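**Hand-held gripper kit for recording chores, worth it for a small team? (Clutis pair)**

**Kusum Agarwal**

Looking at the Clutis two-hand kit, the pair of hand-held grippers with the blue pads. Quote I got is 660 for the pair with a case, a charger and one set of spare pads. We're a three person shop and we want to record household stuff, mainly packing and unpacking boxes, sorting, a bit of folding. Real rooms, not a lab bench. Arm comes later, maybe much later.

What I can't get out of the sales page:

- does it cope with odd shaped things or is it only good on blocks and cups
- how tired do your hands get
- anything that breaks
- is the rental from Lillance a better deal, they want 48 a day

I need to answer my partner by end of April so even a short reply helps. Thanks

---

**Berenice Becerra**

Have had a pair since winter, use them most days. Typing this on a break so sorry for the mess.

Short version: buy, if you'll use it more than a couple weeks. Do the math on the rental, 48 a day gets silly fast.

Longer. We do box jobs almost exclusively. Open carton on a bed or a sofa, mixed household things in it, two grippers, one person. Soft surfaces are harder than a table, the box shifts when you bump the wall and you *will* bump the wall. The jaws open wide, wider than I figured from the product page, and that's good for jars and bad for getting down beside the cardboard. Go in from above, straight down, close slow. My first day I went in at an angle every time and most of those takes were junk.

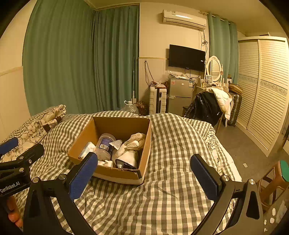 Hands: fine for an hour, then the squeeze finger gets sore. I do 8 takes, put them down, shake it out, 8 more. The second hand is the one that suffers cause you tend to hold a grip on something and just wait there. Swap sides if you can stand it.

Odd shapes are OK. Thin packets are OK if they're standing up, lousy if they're flat on the bottom of the box. Cloth is easy, almost too easy, it bunches up in the pads and you end up with a big lump that hides whatever the other hand is doing. Pinch less of it. Hard plastic with a curve is the tricky one, you want the pads on two flat-ish spots or it rolls on you.
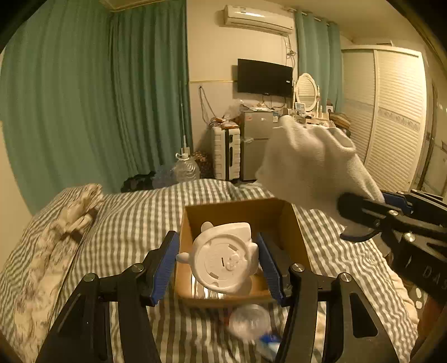

*White plastic piece between the pads over the box, cloth in the second gripper.*

Breakage: one pad started peeling at the corner. Glued it, held so far. Screws at the joints wanted a snug after the first month, they don't tell you the size in the booklet and I had to guess from my bike kit. Check them before a long day. Nothing electrical has gone wrong.

What I don't like:

- case is too tight, you have to put them in just so
- the app names files by time and nothing else, so write down what you did as you go or you'll be sorry
- support takes days. Nice when they do write back tho

Also get a room with decent light. Dark curtains eat it. We lost an entire afternoon to that.

---

**Witold Piątek**

Rent first. 660 is a lot if your partner hates it. I rented from Lillance for a long weekend, pickup was easy, one of the units had worn pads and they swapped it with no argument. Decided it wasn't for us, we needed something for heavier things, and I was glad not to own it.

Never tried the Hateck one but people say it's lighter. Might be worth a look.

---

**Soudabeh Fallahi**

Hateck is lighter, yes, but it's single hand only unless you buy two and then you are at 400 each and over the Clutis price. Plus syncing two of them is on you. Did that for one project, wouldn't again.

Kusum, for packing you really do want both hands. Half of what people do with a box is hold one thing up while the other hand digs. If you record one handed you'll be redoing it all later.

One thing to add to Berenice's list: ask for a second set of spare pads in the quote. They threw mine in free when I asked before paying, and wouldn't after.

---

**Kusum Agarwal**

This is great, thank you all. Going to rent for two days, then most likely buy. Berenice what size was the screw driver in the end?

---

**Berenice Becerra**

Hex, the second smallest in my set, no number on it. Will measure tonite and post back.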